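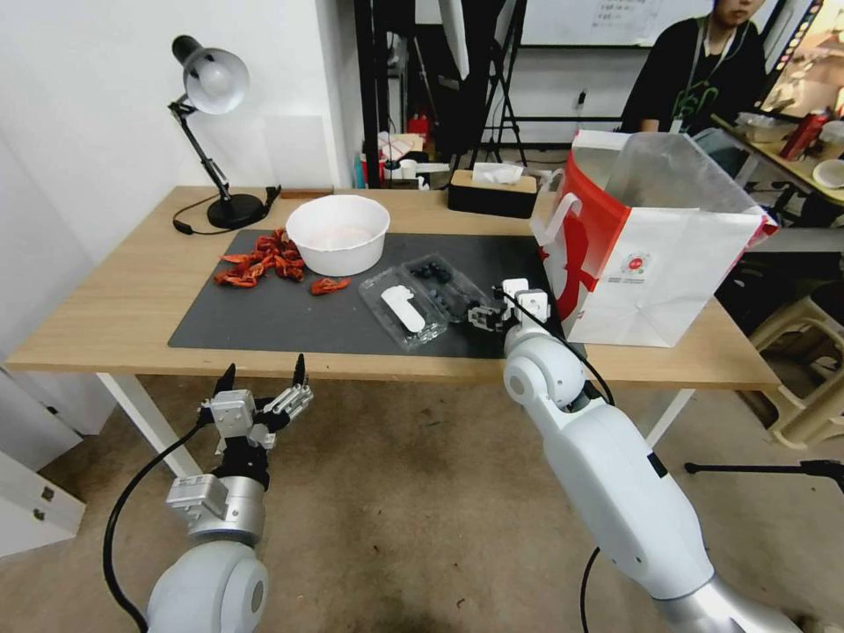 Is the trailer giving away the ending, because three of us in the comments think it does? No. The shot on the ferry is from the first half hour. More on that below.

Print this page | E-mail to a friend
41 comments | 8 shares

PLULBERG: YOUR QUESTIONS
Updated 25th November

What is it?
A feature film. Slow thriller, family drama underneath. A ferry goes back and forth between Ovville and the old salt works, and one night it comes back a passenger short. That's the setup, no more from us.

When is it out?
July. Exact day not fixed yet, depends on the distributor. We'll post it here first.

Who is releasing it?
Gurwood Pictures in theaters. Streaming later, not signed, please stop asking which one.

How long is it?
Cut is locked. 2 hours and a bit with credits.

Where was it shot?
Mostly Ovville, plus 8 nights on the water. Interiors were done on a stage, including the whole kitchen fight. The harbor office is real and you can visit, but its a working office so be polite.
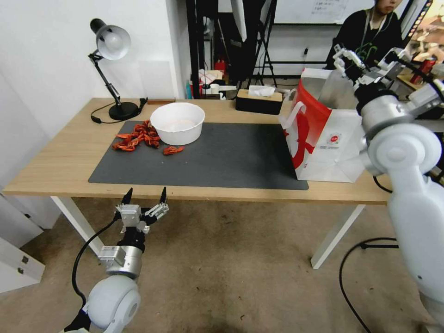

The salt works is not open to visitors. Fence is there for a reason.

Is it based on a book?
No. Original script. There is a novel with a similar title, no connection.

Who did the music?
Wannasri, the band. They did the song in the trailer too. Full score album comes out same week as the movie, vinyl maybe.

So what about the ferry shot?
Not the ending. Trailer was cut before the last scenes were even finished. Editor didn't have them.

Is it OK for kids?
Rating pending. Some blood, a lot of swearing, one drowning. Probaly not under 13.

Can I get into the early screening?
One screening, Ovville Town Hall, 70 seats for the public. Sign-up list had 737 names last time we looked, so it's closed. Names get drawn, winners get an e-mail. Check your spam folder.

Subtitles?
Yes, English captions at every showing. Other languages on the streaming version.

Is there a scene after the credits?
Stay and see.

Print this page | E-mail to a friend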